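Finding enrollment records for a small private school that closed

I am compiling a history of the Orkum commercial school, a private school that later merged into the town secondary school. The printed yearbook gives an enrollment of 429 for its last year. The building plan allows for 100 pupils at most. Which number should I trust, and where would the original registers be kept?

Lamai Yensuk

Check what the yearbook was counting. Private commercial schools often ran evening courses, and those students were entered in the same register as day pupils. A total of 429 with a capacity of 100 is possible if most of them came one evening a week. 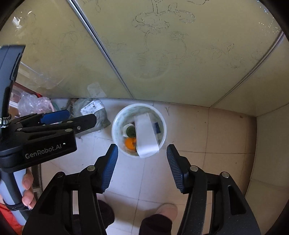 Registers normally went to the successor school when two schools merged. Write to the secondary school first, then to the district archive. Ask for the class books as well as the main register. The main register lists everyone admitted, while the class books show who was still attending after September.

Pavska

Agree on the class books. I had the same problem with a girls' school: 960 names in the register, many entered twice after repeating a year. Sort by date of birth to find the duplicates.

Huỳnh

Try the church. Ours had a box of school papers. Might be closed except Sunday.

Ballotetti

Parish papers will only help if the school was denominational, and a commercial school usually was not. Tax lists are a better second source, as tuition income was reported there in some districts.

Pavska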